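## 4.2 Comparison of the two grippers on the table-clearing task

In this section we compare the two grippers under the same controller, so that any difference in the results comes from the fingers and not from the motion planning.

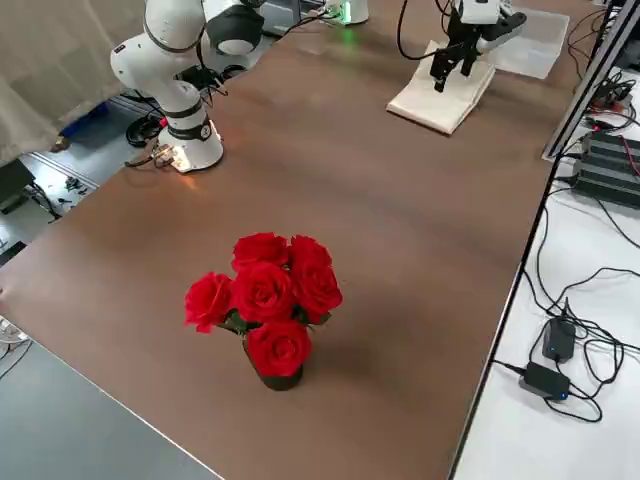
**Figure 6.** Workspace for the comparison, with the bouquet of roses, the folded cloth and the clear tray on the wooden tabletop. One arm is mounted on the table and the gripper of the other is over the cloth.

The first gripper is the Siken parallel gripper with the factory fingers. The second is the same body with the longer fingers made by Melnychuk, which have a soft pad on the inner side. In the rest of the paper we call them the short fingers and the long fingers. Both were driven by the Pristeck controller with the closing force limited to 35 N. We did not tune the force for each object. In the earlier study of our group (Section 2.3) the force was tuned by hand, and afterwards it was difficult to say which part of the improvement came from the tuning.

The task has two parts. In the first part the robot must take the cloth by one edge and lift it without opening the fold. In the second part it must take the vase below the flowers, move it to a marked position and release it. The roses are not to be touched by the fingers, but contact between a leaf and the housing of the gripper was allowed. At the beginning we wanted to forbid this contact also. Lâm Nông, who wrote the collision checker, showed that with a vase so short there is almost no approach from above that satisfies the rule, and that the side approach is possible only from a narrow range of angles.

We made 300 trials in total, divided equally between the two finger types. The order was mixed, and the fingers were changed after each block of trials. After every change the arm was moved to the reference point and the tool offset was measured again. This step takes time, but without it we found a height error that was large enough to decide whether the cloth is grasped or only pushed. The two arms never moved at the same time in this experiment. The bimanual trials are reported in Section 5.

### 4.2.1 Cloth

The cloth is the harder object for both finger types. The short fingers have a sharp lower edge, and they can go under the fold when the approach height is correct. When the height is too large they close on air, and when it is too small they press the fabric against the table and the force limit stops the motion. The long fingers are more tolerant to the height because the pad bends a little at first contact. On the other hand, the pad often took both layers and a part of the next fold. We counted this as a failure only if the fold opened during the lift.

A second effect was noticed by Abrehet Tekleab while she was labeling the recordings. With the long fingers, the cloth sometimes stayed on one pad after the release and was carried a short distance back. The controller reported a correct release in all these trials, for it looks only at the finger opening. We therefore added a waiting time and a small sideways motion after opening. The trials made before this change were repeated and the old ones are not included in the results.

### 4.2.2 Vase and flowers

For the vase the result is in the opposite direction from what we expected. We believed that the long fingers would be better, as they can reach the vase while the housing stays away from the flowers. This is true for the housing. However, the lowest bloom sits just above the rim, and the vase is nearly hidden behind it when it is seen from the front. The long fingers leave less free space for the wrist camera, and the estimate of the rim position became worse at the end of the approach. The short fingers came nearer with the housing and touched leaves more often, but the estimate was more stable.

The color of the vase made this problem bigger. It is dark green, the leaves are also dark green, and the segmentation frequently joined the two into one region. Kartini Ismail tested the Zotham depth filter for this case. It separates the vase from the leaves well when the view is from the side. From above it gives little help, and we did not use it in the trials reported here.

We also observed an influence of the light. The tabletop has a soft shine under the overhead lamps, and the shadow of the vase was sometimes taken as part of its base. The placing error then grew in the direction of the shadow – this was the same for both finger types, so it does not change the comparison, but readers who want to repeat the work should consider a matte cover.

### 4.2.3 Limitations

Only one cloth and one vase were used, and the arrangement of the bouquet was restored by hand after a disturbed trial. Small differences in the position of the blooms could not be avoided. The pads of the long fingers were new at the start and we did not measure how their friction changes with use. Birthe Riis repeated a small part of the cloth trials with a second pair of pads and saw the same type of failure, although the number of repetitions is too low for a statistical test. The success rates for each finger type and each part of the task are given in Table 2.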